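1/ Zoltura is moving its finance and HR suite off perpetual licenses in September. Notes for admins who have to plan around it.

2/ Existing license holders get a conversion credit. It covers the core ledger and payroll. Reporting is priced separately. 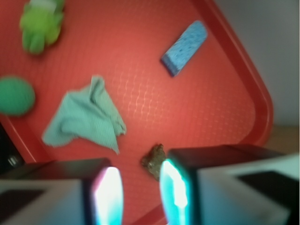
3/ What changes in the contract

Support tiers drop to 3. Custom code stays supported only if it goes through the published API – direct table writes do not.

4/ Fatima Akinola's team ran the migration checker on their Grolitz instance. It flagged 1,232 custom objects, most of them old report definitions.

5/ The checker reads metadata only. It does not test integrations, so budget for a parallel payroll run.

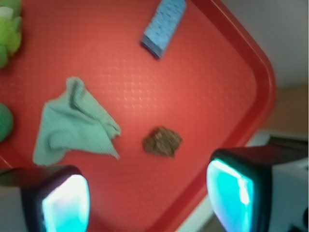 6/ Two pay cycles is the minimum I would accept. Sebastian Iordache wants three, which is fair if you have retroactive adjustments.

7/ Renewal terms: the price cap applies to the first term only. Ask for it in the second term, in writing, before signing the conversion order.

Print this page
E-mail this page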